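Clekport Two-Arm Cell: Set-up Guide for the Workplace
Section 4. Working Beside the Cell

4.1 Who should read this section

This section is for the people who share the floor with the arms each day. It is also for the shift lead, who must decide which tasks the arms will do and which tasks stay with people. If you only install the cell, sections 2 and 3 are enough for you.

In our first workplace, Hesgate, the team received the cell before they received this section. Many questions from the operators there are now answered here. We thank Yanti Khoo and Sugeng Lumenta for writing them down during the first weeks.

4.2 What changes in the daily work

Before the cell, one person at the sorting table picked every item out of the crate by hand, checked it, and placed it on the next station. With the cell, the arms do the picking. The person prepares the crate, watches the first picks, and handles all items which the arms refuse.

The work is lighter for the back, but it asks for more attention. Some operators told us that watching is more tiring than picking. For this reason we recommend that the attending person changes every 2 hours, also on quiet days.

Note: The attending person is part of the cell. Please do not give this person a second job at another table during the same period.

4.3 Preparing the crate and the table

1. Clear the table of everything that does not belong to the task.
2. Place the crate within reach of the picking arm. The open side must face up and the rim must be free.
3. Put the lining in the crate. Press it down in the corners so that it does not rise under the fingers.
4. Place the items. A long item may stand upright in a corner if the arm has been taught to take it this way.
5. Go to the far side of the table, opposite the arms, and tell the other people nearby that you are ready.
6. Start the task at slow speed. Keep slow speed for the first crate of each shift.

Caution: Do not straighten the lining or an item while the fingers are inside the crate. Press Pause and wait until the arm is back in its rest position.

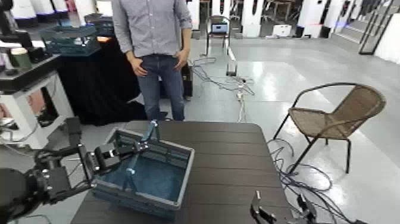
Where the attending person stands is the point that new teams discuss most. We ask for a place from which both the crate and the arm can be seen, and the far side of the table usually gives this. Keep your hands close to your body while an arm is working, as the man in the checked shirt does with his hands near his jeans pockets. It looks like a small thing, but a person who leans on the table will sooner or later reach into the crate without thinking. Look also at the floor before you take your place. With cables lying around the legs of the chair and again behind the table, a step backward needs care. At a permanent station the cables must be in covered channels before the first shift begins (see section 2.6).

4.4 When the arm refuses an item

The arm will stop and give two short tones if it cannot take an item. The display shows one of the codes below.

Code 24: The item was not found. Check that it is inside the crate and not hidden by a fold of the lining.
Code 133: The fingers closed but did not hold. The item may be lying too close to the wall.

For both codes, do the following:

1. Press Pause. Wait for the steady light.
2. Take the item out by hand and look at it.
3. If the item is good, place it again with more free space around it.
4. If the item is damaged, put it in the reject tray and write it in the shift book.
5. Step back to your place and press Continue.

If the same code comes again with the same item, finish this item by hand. Please do not try many times. The operators in Hesgate lost a large part of one Tuesday in this way, and the items could have been sorted by hand before lunch.

4.5 Handheld controller

One person holds the controller, and only this person starts and stops the arms. At a shift change, the controller is given from hand to hand. It must not be left on the table or on a chair.

Before you press Continue, look at the fingers and at the space between them. Then look up and check where your colleagues are. The wrist view on the controller helps with this check, but it does not replace your own eyes.

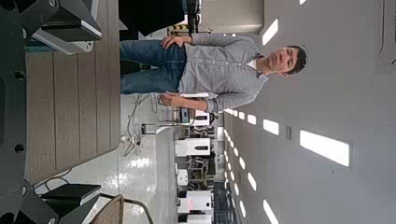 The check takes a few seconds and must be done each time, also when you have been alone at the cell since the morning. People come to ask a question, or to bring a crate, and they do not always announce themselves.

Note: The wrist view turns together with the wrist. People and furniture can appear sideways in it. New operators need a little practice before they can read it quickly.

4.6 Talking with the team before the first shift

Hold a short meeting before the cell is used for real work. From our experience, the following questions will come, and the shift lead should have an answer to each:

- Who will attend the cell, and who chooses?
- What will the other people from the sorting table do?
- Is the wrist view recorded, and who can see it?
- May an operator stop the arms without asking first?

The answer to the last question is always yes. The other answers depend on your workplace. Write them down and hang them near the cell.

Kalkidan Belay has prepared a one-page form for this meeting. It is in Appendix C, and you may change it as you need.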